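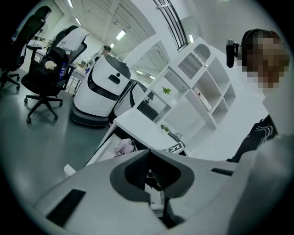

A place for the umbrella

Feb 24, 2026

I've been meaning to write about our office for ages, and of all things it was a folding umbrella that got me going! It spent 9 days wandering between the chairs and the workbench before I gave in and asked Hilkka Pesonen, who has an eye for desks, where she'd put it. 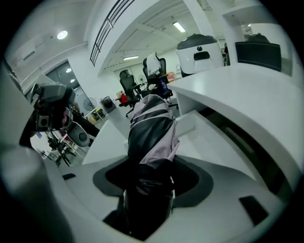

Drawer or shelf?

My first thought was the left drawer, a good roomy one (and I do love a drawer with nothing in it yet).

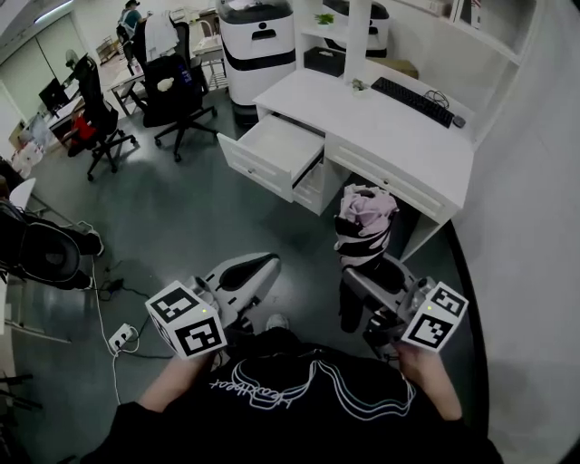

Left drawer open, plants looking well.

Hilkka voted for the low white shelf at the side, and I've come round to her way of thinking. I'd see it there on my way out, I hope. 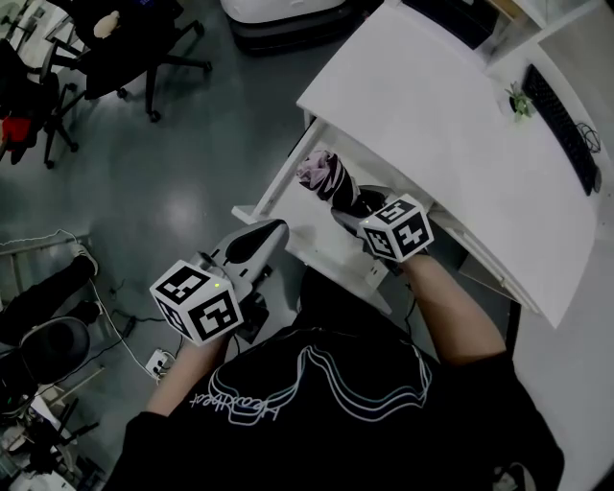
The black and pink umbrella at the side shelf.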